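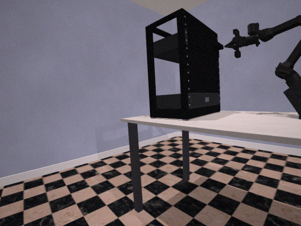

How many practice runs should we give the arm in the simulator before club night?

I'd say 200, and write down every one, even the daft ones.

tinpot_kev
We did 232 last July and I still wouldn't swear by ours! The gripper kept going in too high. Lowering the approach helped a bit – then it started clipping the shelf instead.

pralletti
Sorry kev, I don't buy it. Our lot at Pomus stopped at 200 and spent the rest of the term on the real arm, and we learnt far more. The sim friction is rubbish.

Mirsad Petek
Friction is one number in the settings file, pralletti. Have you changed it? I put ours up and the sliding went away (mostly).

pralletti
Changed it twice. Still rubbish.

tinpot_kev
Can you post your file, Mirsad? Mine's the one from the Prudham starter pack and I've never touched it.

Mirsad Petek
Will do after tea. Start from run 352 in the log, the earlier ones used the old gripper.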